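About Tanon Steamed Buns

We started Tanon in a rented kitchen on Clondier Street, with 6 recipes and a dough that took us most of a winter to get right. The neighbors were very patient with us (and ate a great many flat ones!), and by February we had our first regular customers.

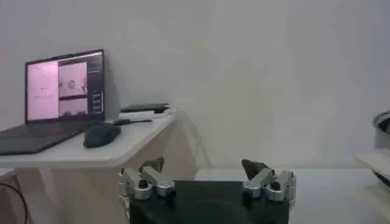 What We Make

Our buns are plain, sweet or savory, and every one is shaped by hand. We now bake and steam for 85 cafes and school kitchens between Robles and Gireck, and we still answer the phone ourselves - usually with flour on it.
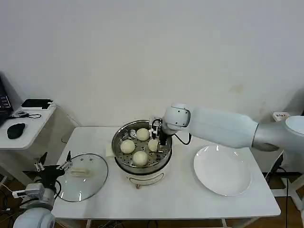 Four buns in the steaming basket.

We buy our flour from a mill in Robles that has looked after us from the beginning, and the dough rests overnight, as it always has.

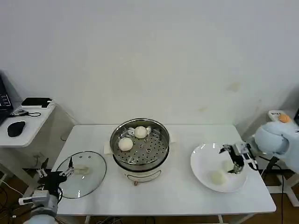

The evening classes came along later, when customers kept asking how to do it all at home. A class costs 85 dollars, dinner included, and 205 people have come through so far, some of them twice. 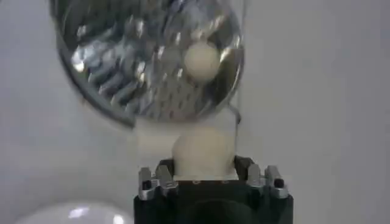 Our shop in Gireck opens at 7 in the morning and closes when the shelves are bare, so do call ahead if you need a big order. For anything over 100 buns, please give us two days.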